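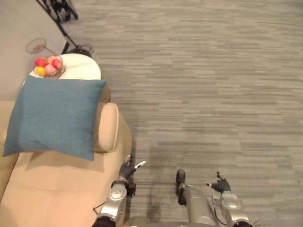

Giving up the big shop

Sunday, September 7, 2025
By Ní Mhurchú

I used to do one large supermarket shop every Saturday morning. I'd done it that way since I first had a kitchen of my own and never thought much about it. In spring the branch I used shut for a refit, and the next nearest is a bus ride away, so I started buying food in small amounts on the way home from work. The refit finished weeks ago. I have been back once, for bin bags.

The main place I go now is Stadum, the grocer on the corner by the post office. It is small and not especially cheap. Carrots, onions and potatoes cost the same as they did at the supermarket, or a few pence less. Tins cost more. Cheese costs a lot more, but they cut it to the size you ask for, and I was throwing away the end of every block I bought before.

I kept the receipts for 13 weeks to see what the change was doing to my spending. The total came down by £192 compared with the same stretch last year, which I have from my bank statements. Part of that will be the bus fares and part is that I'm buying less wine. Most of it, I think, is waste. I used to put out a full food caddy every week and now it's often half full. Bagged salad was the worst thing for it and I've stopped buying it altogether.

Cooking has changed as well. With a full fridge I'd look inside and not fancy any of it. With three or four things in there I just make what they make. There has been a lot of soup. There has also been a lot of egg on toast, and I won't pretend that's a recipe.

A few things I have settled on:

I keep a proper store of rice, pasta, lentils, tinned tomatoes and flour, and top it up once a month. Jalon deliver the heavy stuff free over £90, so I put in one order with the washing powder and cat litter and that gets me there.

I don't plan meals further ahead than two days. Planning a whole week was the part of the old way I disliked most, and I was bad at it. By Thursday I'd have ignored the list and bought chips.

Bread goes in the freezer, sliced, on the day I buy it.

I carry a bag. I have paid for 4 this summer through forgetting, and they're all hanging on the back of the kitchen door.

There are drawbacks. It takes more time overall, even if it doesn't feel like it, and on a wet evening I don't want to stop anywhere. If I had children to feed I doubt I could do it. It also depends on having a shop on your route, and plenty of people don't. Stadum closes at six on Wednesdays and I have been caught out by that more than once.

One thing I hadn't expected is getting Saturday mornings back. I'd been spending two hours on the shop, with the walk and the putting away. Now I have breakfast late and sit in the armchair with the radio on until I feel like doing something else. Last week that was nearly noon.

I'll see how it goes over winter. The walk home is dark from the end of October and I may be less keen. If I go back to a weekly shop I'll do a smaller one, and still get the vegetables from the corner.

Next I want to sort out the freezer. The bottom drawer has things in it with no labels – stock, possibly, or stewed apple.

Recent posts

Piromham by train, and what I'd skip next time
Descaling a kettle without the smell
Soup from what's left: leeks
The library's new opening hours
Runner beans, a poor year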